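Keeping the old tower going
September
Posted by Lorna Baxter

I've had the same desktop computer under the desk in the back room for a long time now, and last month it started shutting itself off in the middle of things. It would be fine for an hour, then the screen would go black and the fans would stop. I lost most of a letter to the council and half a spreadsheet before I accepted that it wasn't going to sort itself out.

The repair place in Hesstead quoted me $319 to look at it and replace "whatever needs replacing", and said that if it were up to them I'd buy a new one. The new one they had in mind was $1,080 without a monitor. I don't play games. I write, I do the accounts for the garden club, and I keep the family photos in some kind of order. I went home and thought about it.

What I did next was make a list of what I use the computer for and what had changed since it last worked properly. The list was short. I had moved it over summer from the corner to the spot beside the heater vent, and I had stopped vacuuming behind it. So the first job was to shift it back and open the side.

If you've never opened a desktop, it is less alarming than it sounds. Turn it off, pull the power cord, hold the button in for a few seconds, and lay the case on its side with the open face up. Mine has two thumbscrews and the panel slides back. Do it somewhere with decent light. I used the kitchen table with an old towel under the case, and put the screws in an egg cup.

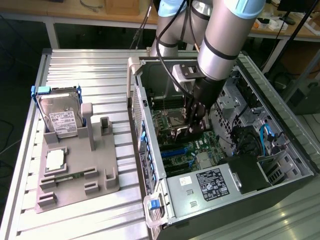
Femke Vanhove wrote to me after I mentioned all this in the last post. She thinks I should have bought the new machine, that her own time is worth more than mine seems to be, and that an old power supply will go sooner or later no matter how clean the fans are. She also says to back up before touching anything, and she's right on that one. I copied everything to an external drive before I picked up a screwdriver, and it took most of an evening.

On the rest I disagree with her. I'm retired from the library and my time is my own, and I'd sooner spend an afternoon on something I can learn from than $1,080 on something that will be in the same state in a few years if I treat it the same way.

The dust was bad. There was a grey felt over the intake at the front, thick enough to peel away in one piece. I took the case out to the verandah and used a can of compressed air, holding the fan blades still with a finger as I went. The fins under the processor fan were clogged as well. I did those with a soft paintbrush first and the air second. Don't use the household vacuum on the board itself. The manual for mine warns about static, and I took its word for it.

After that I pulled the memory out and put it back in. There's a latch at the end of the slot that you press down, and the stick lifts up by itself. It goes back only one way around, with the notch lined up, and it needs a firmer push than feels polite. I did the same with every cable I could reach, one at a time, so there was never any question of where it belonged. 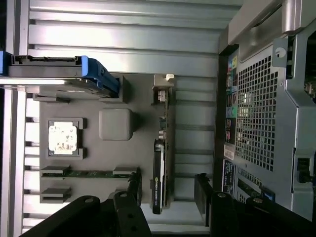

I left the processor alone. Emanuel Iordache, who fixed things at the library when I worked there, once told me to leave anything with paste under it until there was a good reason not to, and I had no good reason. If the shutdowns had carried on I would have bought a tube of paste and tried it.

They haven't carried on. It has been running most of each day for 2 weeks and hasn't turned itself off once. The fans are quieter, too. I can't say whether it was the dust, the heater vent or the memory, since I changed all three together. A more careful person would have done them separately and waited in between.

Total spent was the cost of the compressed air and a new paintbrush, because the old one is no good for painting now. I have put a note on the calendar to clean the intake again in the autumn, and the case is staying in its corner. The spot by the vent has a fern in it, which doesn't look happy either.

Next job is the printer, which has begun pulling in three sheets at a time.

Recent posts
Backing up the family photos, finally
What the council said about the lane
Trikov soup, with and without the barley
100 seed packets and nowhere to put them
Vlasta Pavlović's method for sharpening secateurs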